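服装零售商 Plostater 将收购 Drokwood，Clirneck 仓库的前途要到秋天才决定
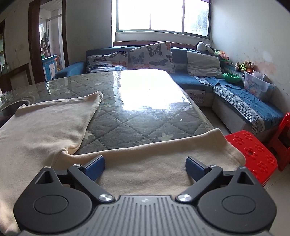 有一位读者在本站的留言区写道，他在 Drokwood 买了很多年的毛衣和大衣，现在最想知道的是店里的改衣服务还在不在，至于公司属于谁，他觉得是第二位的事情。他还问，手里没有用完的礼品卡应不应该赶快用掉。

对这两个问题，Plostater 在昨天下午发布的公告里都给了回答，虽然答得不算很完整。礼品卡继续有效，交易完成以后也可以在 Drokwood 的所有门店使用，但是不能在 Plostater 的网站上使用。改衣服务“在目前的安排中没有变化”。公司没有说明“目前”这个词包括多长的时间。

根据公告，Plostater 已经同 Drokwood 的股东签订协议，用现金加股票的方式买下这家公司的全部股份，总价为4.88亿元，也就是488个百万元。其中现金部分在交割当天支付，股票部分在交割以后分2次发放，第二次发放要看 Drokwood 在新财政年度的利润能不能达到双方约定的水平。这个水平是多少，公告没有公开。

双方希望在九月底以前完成交割。在此之前，交易还需要得到竞争主管部门的批准，也需要 Plostater 自己的股东在临时大会上投票同意。公司的几个大股东已经以书面形式表示支持，所以市场一般认为，股东大会这一关不会有太大的困难。审批这一关要难判断一些。两家公司卖的东西虽然有不少重合，比如女装针织品和儿童外套，但是它们的顾客年龄不同，价格也差得比较远。

Plostater 主要在网上销售，价格偏低，新款上得很快。它的顾客大多数是学生和刚开始工作的年轻人。Drokwood 则是一家老式的连锁店，店铺多半开在中等城市的步行街上，卖大衣、毛衣、衬衫和校服，网上的生意做得晚，也做得不大。最近几年，Drokwood 的销售额没有明显下降，可是租金和工资一直在上涨，利润变得很薄。去年春天，它的股东就开始寻找买家，中间同一家投资基金谈过一段时间，没有谈成。

Plostater 在公告中说，它看中 Drokwood 的有几个方面。首先是门店。网上买衣服的退货比例很高，顾客如果能够把衣服拿到附近的店里退换，公司就可以节省一部分运费，衣服回到货架上的时间也会缩短。其次是校服业务，这项业务每年夏天有稳定的订单，不太受流行的影响。再就是 Drokwood 同面料厂的关系。Drokwood 的不少毛料和混纺料长期由供应商 Triệu 提供，双方的供货合同在今年春天刚刚续签。

Triệu 方面对此作了简短的书面答复。它表示，已经收到关于控制权变更的通知，现有合同将按照原来的条件继续执行，秋冬季的面料也会按时交货。它没有回答是否准备向 Plostater 的自有品牌供货。

这一点在行业内部引起了一些讨论。Plostater 对供应商付款的周期比较长，这在同行中间不是秘密。Drokwood 的付款习惯则比较保守，收到货物以后很快就结清。如果收购以后统一采用 Plostater 的做法，对规模较小的面料厂会有不小的压力。公告中有一段文字提到，Drokwood 的供应商在本财政年度之内适用原来的付款条件。下一个年度怎么办，公司说会“同合作伙伴一起商量”。

员工方面的问题更多。Drokwood 目前有2129名员工，包括门店、总部和仓库的人员。公告说，交割本身不会造成裁员，所有人的劳动合同、工龄和退休金待遇都会转到新的股东名下，不需要重新签字。但是公告也承认，双方的总部在财务、采购和信息技术部门有重复的岗位，公司会在交割以后进行“审查”。审查的结果会先告诉员工代表，然后才对外公布。

代表 Drokwood 店员的工会在公告发出以后几个小时就作了回应。工会的声明语气比较克制，它欢迎公司保留合同条件的承诺，同时要求管理层把承诺写进一份有约束力的文件里，并且说清楚有效的期限。声明特别提到了排班的问题。Drokwood 的门店现在提前比较长的时间公布班次，很多有孩子的店员依靠这个制度安排家里的事情。工会担心，如果门店以后要处理大量的网上退货，班次会变得不固定，工作量也会增加，却不一定有更多的人手。

Plostater 对工会的声明没有逐条答复，只是说公司尊重现有的集体协议，并且已经邀请工会在下个月开会。

最不确定的是 Clirneck 的仓库。Drokwood 一共使用3个仓库，其中 Clirneck 的这一个最大，建得也最早，秋冬季的大衣和全部校服都从那里发货。Plostater 自己有一个自动化程度很高的配送中心，离 Clirneck 不远，坐车不到一个上午就能到。公告只用了一句话谈到这件事：两家公司的物流网络将在秋天进行整体评估，在评估结束以前，各个仓库照常运行。

在 Clirneck 当地，这句话被读了很多遍。仓库是镇上主要的用工单位，很多家庭有不止一个人在那里上班。镇议会在今天上午发出一封公开信，请求 Plostater 尽早派人来镇上说明情况，不要等到评估结束。信中说，镇上前几年为了仓库的货车专门拓宽了通往公路的道路，这笔钱还没有还清。信中还提出，仓库旁边有一块空地，镇里愿意同新的股东讨论扩建的可能。

Plostater 的新闻部门证实收到了这封信，说公司会回复，但是没有说什么时候回复。

从财务上看，这次收购对 Plostater 是一件不小的事情。公司以前也买过别的品牌，不过一般只买商标和网站，不接收门店和员工。那样的做法花钱少，速度快，买来的品牌放到自己的网站上继续卖就可以了。这一次它要接手租约、店员、仓库，还有一个有自己习惯的采购部门。几位分析人员在给客户的报告中都写到了这个区别。其中一份报告认为价格是合理的，但是整合的费用可能被低估。另一份报告的看法比较乐观，它认为 Drokwood 的租约大部分很快就要到期，新的股东因此有机会同房东重新谈判，或者放弃位置不好的店铺。

放弃哪些店铺，公告没有说。公司表示现在没有关店名单，门店会根据租约到期的先后一家一家地考虑。有的租约在明年春天到期，所以最早的一批决定估计会在冬天作出。

收购的现金部分来自公司的自有资金和一笔新的银行贷款。贷款的利率没有公布。Plostater 说，即使加上这笔贷款，公司的负债水平仍然在它自己规定的范围以内，今年的股息政策也不改变。股票部分会使原有股东的持股比例稍微下降。

消息公布以后，Plostater 的股价在开盘时下跌，中午以前又回升了一部分，收盘时比前一天略低。Drokwood 没有上市，没有公开的股价可以比较。在这个行业里，买方的股价在宣布收购的当天下跌是常见的情况，不能单独用来判断市场对交易的态度。

关于品牌，公告写得比较明确。Drokwood 的名字会保留，店面的招牌和颜色也会保留，两个品牌由各自的设计部门负责。Plostater 的衣服暂时不会进入 Drokwood 的店铺销售，但是从交割以后的第一个季度开始，有一部分店铺会设立取货和退货的柜台。哪些城市先开始，要看店铺后面有没有足够的库房。Drokwood 的很多店铺在老房子里，库房很窄，楼梯也陡，大件的箱子搬上搬下不方便。公司说会先做一次店铺面积的调查。

Drokwood 的网站会继续单独运行一段时间，以后要搬到 Plostater 的系统上。顾客的账户和购物记录在转移以前需要征得顾客本人的同意，公司会用电子邮件来通知。如果顾客不同意转移，账户在系统更换时会被关闭，积分可以先在门店里换成代金券。消费者保护机构提醒大家注意，遇到这样的收购消息，常常有人冒充商店发送邮件，要求收信人点击链接“确认账户”。Drokwood 说，在交割以前，它不会因为收购的事情向顾客发送任何需要填写密码或者银行卡号码的邮件。

对于今年夏天要买校服的家长，情况比较简单。Drokwood 同各个学校签订的校服协议都有效，订货的时间和尺码表同去年一样，已经付过定金的订单照常交货。有几所学校的协议今年到期，Drokwood 说续签的谈判在收购消息公布以前就已经开始，现在继续进行。一个家长团体希望学校在续签的时候把价格固定下来。它的理由是，Plostater 的网站经常调整价格，有时候同一件衣服在一个星期里会换好几个价钱，这种做法不适合校服。

Drokwood 的管理层在交割以后会留任，任期到下一个财政年度结束。公司将作为 Plostater 的一个独立部门运行，有自己的预算，向 Plostater 的董事会报告。董事会会增加一个席位，由 Drokwood 原来的股东推荐人选。人选还没有确定。

如果审批没有在年底以前完成，双方都有权退出协议。在某些条件下，退出的一方要向另一方支付赔偿，具体的条件写在协议的附件里，附件会同临时股东大会的材料一起公开。Plostater 计划在六月寄出会议材料，股东也可以在公司的网站上下载。大会的地点还在安排，不能到场的股东可以提前用书面方式或者在网上投票。

本站也向 Drokwood 询问了改衣服务的情况。对方答复说，现在各家店铺接受的改衣订单都会按照取衣单上的日期完成，裤脚和袖长的价格没有调整。大衣换里子的服务仍然只在比较大的店铺提供，衣服要送到 Clirneck 的缝纫间去做，所以需要的时间比较长。缝纫间同仓库在一个院子里，它是否也属于秋天评估的范围，Drokwood 请我们去问 Plostater。到发稿时为止，Plostater 还没有答复这个问题。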